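Textile Care Basics, Unit 4: Unloading a Front-Loading Washer
Course notes, Skollby Housekeeping Program. Prepared by Orysia Stetsiuk

4.1 Before opening
Confirm that the program has ended and the door lock has released. Look through the glass first. Dark items are hard to see against a perforated steel drum.

4.2 Basket placement
Set the basket on the floor directly below the door opening, long side parallel to the machine. A rigid basket with perforated walls is preferred. Leave room for the door to swing fully open.

4.3 Transfer
Draw garments over the lower edge of the gasket one at a time. Sleeves and legs tend to trail — lower the item until the whole length is inside the rim. Do not pull against a cuff.

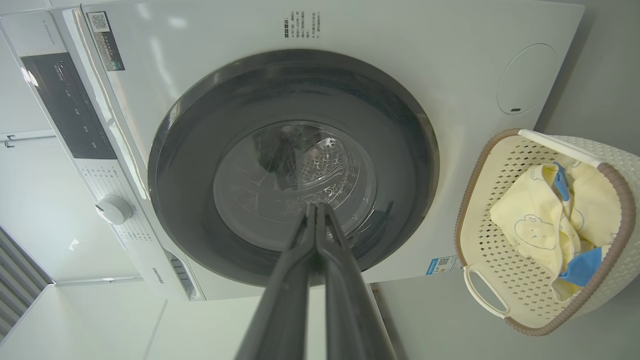
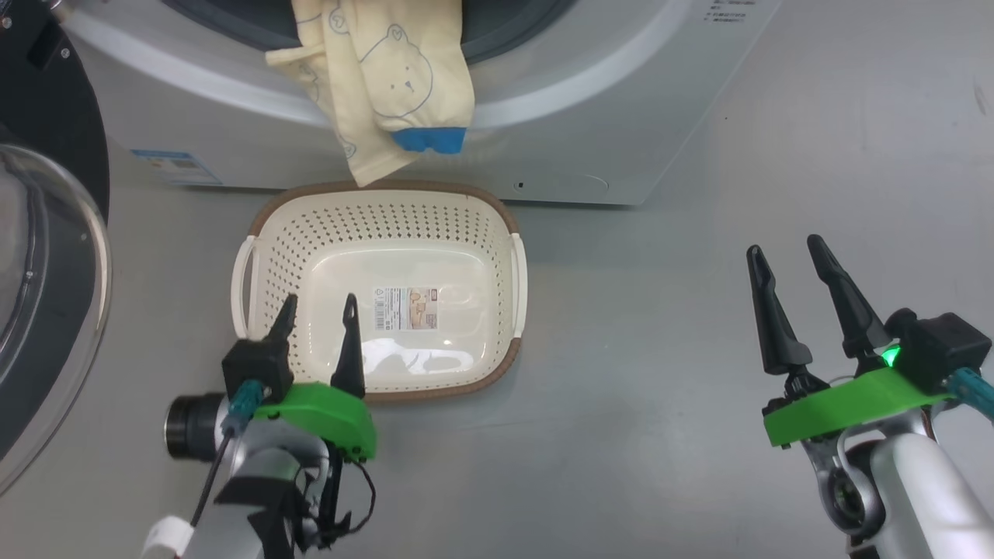
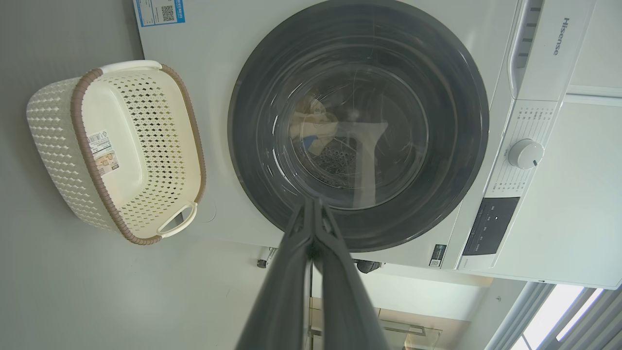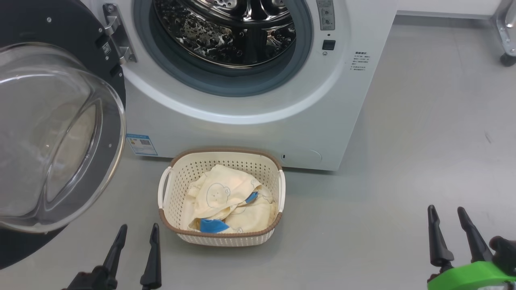
Fig. 4. Washer and load, four views. Second view: printed garment hanging from the drum opening above the basket. Fourth view: door fully open, garment in the basket.

4.4 After unloading
Turn the drum by hand and check the upper part for small items. Run a finger around the fold of the gasket; socks collect there. Wipe the gasket and leave the door ajar.

4.5 Exercise
Work in pairs. Note where each item was found: drum, gasket or door. Hand the sheet to Yurii Romaniuk before the March practical.

Reading: Halász, course reader, section on gasket care.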